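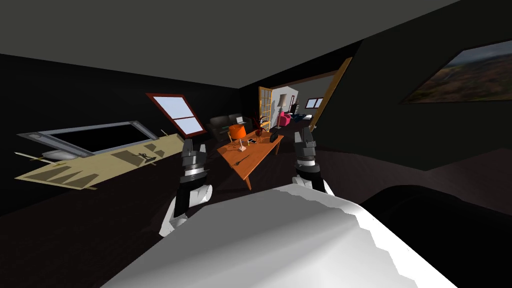

Home | Gifts | Home Life | Interviews | Contact

April 13, 2023, by the Gifts desk

The gift after the gift: an interview with Ineke Hermans

Last updated: April 13, 2023

Ineke Hermans has wrapped presents for other people since she was nineteen years old. First she did it at a perfume counter in Standlow, in the weeks before the holidays, and later in a bookstore. Since 2014 she does it in her own shop, Ellari, which is on the second floor above a shoe repair place in Trerkutmont. She sells paper, cloth, ribbon and small boxes, and she also wraps what the customers carry up the stairs themselves. I spoke with her on a quiet morning, with the door of the shop still locked and a pot of tea between us.

"People think I must love Christmas," she said. "I like it, but it is the time when everybody asks for the same thing. In spring I get the interesting ones. Weddings, a baby, somebody retires, somebody's mother turns eighty. Then the person stands here and tells me the whole story before I may touch the box."

She keeps a notebook of these orders, with the size of each gift and the material she used. Last December she wrote down 1682 pieces, the largest number until now. One was a rowing oar. "It took me most of an afternoon, and I wrapped it in three parts, so it could still go in the car. The man wanted that it should be a surprise. It was an oar. But he was happy and I was also happy."

I asked where she gets her paper. Most of it comes from Turunen, a small printing house that she found when her earlier supplier closed. They print on uncoated paper, in two colors at most, and she orders 3000 sheets at a time, twice a year. The uncoated kind costs more, and the fold stays where you put it. Shiny paper, she explained, wants to open again, and so people use too much tape.

"I can see in one second if somebody was fighting with the tape," she said. "It is always at the ends. The long side is fine, and then at the ends there is a kind of sandwich."

Her advice for the ends is to cut less paper than you believe you need. On each end the paper should stand out a little more than half of the height of the box. If it stands out more, the folds become thick. She showed it to me with a tea box and a sheet of green paper, and then she let me try. Mine was a sandwich.

The cloth came later. A customer brought a silk scarf and asked if Ineke could tie it around a jar of honey so that the scarf would be the second present. She did not know how and said yes anyway. In the evening she practiced at home with a dish towel and a jar of pickles. Now she has 40 patterns of cotton cloth on the shelf behind the counter, in three sizes, and many regular customers own a few which go around in the family and come back.

"There is one blue cloth that I sold to two sisters. It has been on every birthday since then. They complain to me when the other one doesn't iron it."

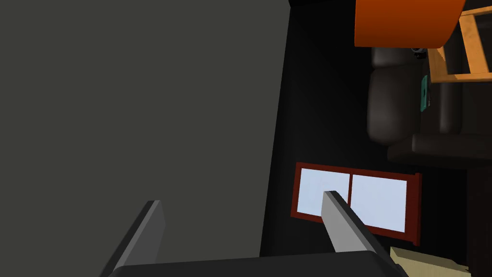

Which size of cloth should a beginner buy first?

The middle one, 28 inches on each side. It fits a book, a bottle of wine or a shoebox for a child's shoes, and you can still make a proper knot on top. The small size is good for soap and jewelry, but the knot takes up nearly all the cloth, and the big one is difficult to hold together with two hands if you have not done it before.

We talked also about money, which she does not find an easy subject. To wrap one normal box costs six dollars in her shop, paper included. Some visitors find this a lot, and she understands them. She sells single sheets and gives a free lesson at the counter to anyone who asks, if there is no line. "I would be glad if they learn it. They will come back for the ribbon. You can't make the ribbon at home."

About ribbon she has strong opinions. She does not sell the curling plastic kind, and she does not sell ready bows with a sticker under them. Her favorite is a cotton tape of half an inch, which was made for tying up aprons. It comes in eleven colors and it can be washed. Satin she sells for weddings only – it slips, and the bow that was nice at noon is hanging by the time of the cake.

Then I asked about the gifts themselves. After so many years of seeing what people give, does she know what a good present is? She thought about it for some time and poured more tea.

"The ones who are nervous usually bought too big," she said. "They come with a basket, and in the basket are twelve things, and they ask me to make it look like more. I would take out nine. If your mother likes one kind of marmalade, give her three jars of it and write a real card. The card people forget. They buy it here at the last moment and write it standing up, with my pen."

She asks customers to write the card before she begins to wrap. There is a stool for it, and a better pen. It slows everything down in the busy weeks, and her part-time colleague would like to end this rule, but Ineke keeps it.

Her own family receives presents in newspaper. Her husband prefers the sports page, and her son, who is fifteen, gets an envelope. Once she wrapped everything in the good Turunen paper, and her mother opened each one with a knife so carefully that they missed the beginning of dinner. The sheets are still in a drawer, 103 pieces when she last looked, from all the years together with the ones her mother saved before.

At ten o'clock she unlocked the door and turned the sign. The first customer of the day was already waiting on the stairs with a lampshade.

Ellari is open Tuesday to Saturday from ten to five. The evening classes in cloth wrapping start again in the fall, and you can put your name on the list at the counter.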